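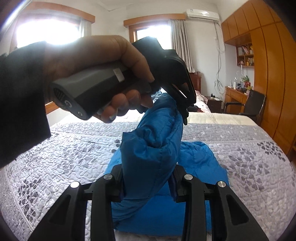
Wendy Ellwood wrote to me after my last column to say that hand-me-downs are fine for babies but a little sad for anyone over the age of six, and I have been turning that over ever since, mostly while folding things.

I was the third of four cousins in Brastdale, and nearly everything I wore until high school had belonged to somebody else first. My winter coat had two other names inked inside the collar before mine. I knew exactly who had torn the pocket (Babar, on a fence) and who had chewed the zipper pull, and I can't say it ever made me sad. It made me feel I'd been let into something. When the coat went on to little Sneha I sulked for a whole November, and my mother had to promise me I could visit it.

Now, Wendy does have a point, and I want to be fair to her. A child who never once gets to pick a color, or who is handed her sister's shoes when they pinch, is going to notice. My aunt Manju understood this better than anybody. Each fall she gave every one of us 20 dollars to spend on a single new thing, no questions asked, and I still remember a pair of yellow mittens that were useless in snow and that I loved more than my own bed!

But the rest of the closet can be borrowed, I think, and most of us would breathe easier if it were. Children grow so fast, and a good coat has so many winters in it. I've watched neighbors who had barely nodded at each other for years start talking over a bag of outgrown sweaters on the porch, and before long they were trading soup recipes and spare keys.

So, Wendy, if you have a coat your grandson has grown out of, please write his name in the collar and pass it down the street. Leave some room under it for the next one.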